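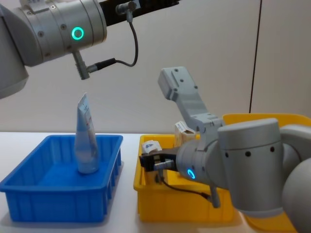

Two arms, blue bin, yellow bins. Pluratham sorting cell, small goods setup.

Gallery from our look at the Pluratham, the two-arm bench cell sold over here through Orkow. Had it May, first switched on one Saturday morning, then left it going most of the week. Full write up to follow when I get time, this is just the pictures and some notes. Thanks to Ritu Malhotra for the loan of the bench and for checking my spelling (not this page, sorry).

Quick facts. Arms come as a pair, no single version. Setup took us 78 minutes from lid off to first pick, a fair bit of that hunting for an Allen key. Lifts up to 5 kilos per arm, so tubes and little cartons are nothing to it. Software is Gateseo, runs in a browser, a bit slow to load but fine once its up. You teach a pick by pushing the arm where you want it and pressing save. Joonas Lahtinen had never touched one before and got his first routine saved before lunch.

Next one, a tube and boxes again, diffrent moment.

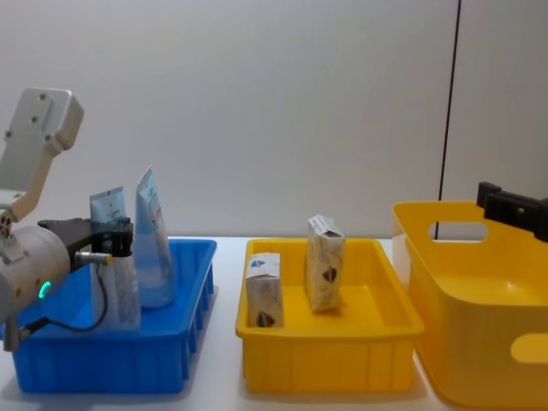
Can I use my own bins with it?
Any open bin up to the height given in the manual will do, but you have to teach each one separately and save it under its own name.

Noise is low. You can talk over it. Fans on the control box are louder than the arms.

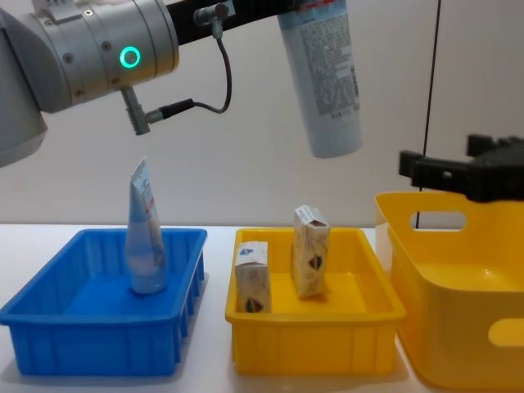 Warranty is 18 months, parts and labour, and Orkow do the repairs themselves. Good. The Pathak finger set is extra and I'd budget for it if you handle anything soft, the standard fingers mark thin card. Squeeze tubes are a decent test for any gripper, and the one held upside down up there, cap towards the table, is the sort of hold I'd ask to see in a demo. Ask for small cartons as well, standing up like the two in the yellow tray. Cable routing could be tidier, I'd want a few more clips in the kit.

Price on request, which I always find anoying. More pics when the second batch is sorted.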